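Canned Food and the Long Trip North: How Tins Fed a Mining Camp
Final project report, Food and Society
Carter Paquette
December 9, 2023

Why I picked this topic

My great-grandfather cooked for a mining camp at Steltness, and my family still has his store ledger. I'd flipped through it as a kid and only noticed the coffee stains. When our instructor, Pieter Moodley, asked us to build a project around a primary source, I knew right away which one I wanted, and I've had a fantastic time with it! The ledger covers a single winter, and there is so much in it that I had to leave whole sections out.

My main question was simple: what did people at the camp eat between freeze-up and the spring thaw, and how much of it came out of a tin?

The source

The ledger is a hardcover book with 2086 entries in pencil. Each line gives a date, an item, a quantity and usually a shelf number. Some lines have a remark beside them, like "bulged, threw out" or "men tired of this". I typed every entry into a spreadsheet, which took most of October. The handwriting is good until the coldest weeks and then it gets pretty rough - I suspect he was writing with gloves on.

Three pages are missing near the end. I haven't tried to guess what was on them.

What they ate

Tinned tomatoes come up more than anything else. He put them in stew, in macaroni, in a baked bean dish he called Wilholm beans (after the town where he grew up), and once in a cake. I made the cake. It's a spice cake with raisins and it is delicious, and my roommates finished it before I could photograph it for this report.

After tomatoes come evaporated milk, peas, peaches and corned beef. Peaches were saved for Sundays and birthdays, and the remarks column shows there was some bargaining over them. Fresh food hardly appears after the first month, apart from onions, potatoes and the odd fish traded from a family named Sithole who lived down the lake.

Freight was the big expense. A supply load of 800 pounds had to be hauled from the railhead at Warkow over winter road, and the trip is marked in the ledger each time with a small drawing of a sleigh. I love those sleighs.

How a tin works

I wanted to understand why tins handled the trip so well, so I read up on the basics. Food goes into the can, the lid is seamed on, and the sealed can is heated long enough to kill the organisms that would spoil it. As it cools, the contents shrink a little and a partial vacuum forms inside.

The pressed rings on a lid have a job too. They let the metal flex outward during heating and settle back afterward, so the seam doesn't take all the strain. Once you know this you'll look at your cupboard differently! A bulging end is a warning that gas may be building up inside, and that fits with the cook's "bulged, threw out".

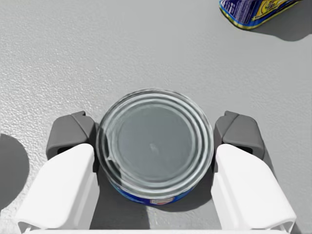 What I'd do next

I'd like to price out the whole winter. The ledger has costs for only 30 of the items, but old wholesale catalogues could fill in a lot of the gaps. I also want to ask my great-aunt about the recipes, as she remembers him making the bean dish at home long after the camp closed.

Thanks to Pieter for letting me run over the page limit, and to my mum for lending me the ledger and trusting me to bring it back in one piece.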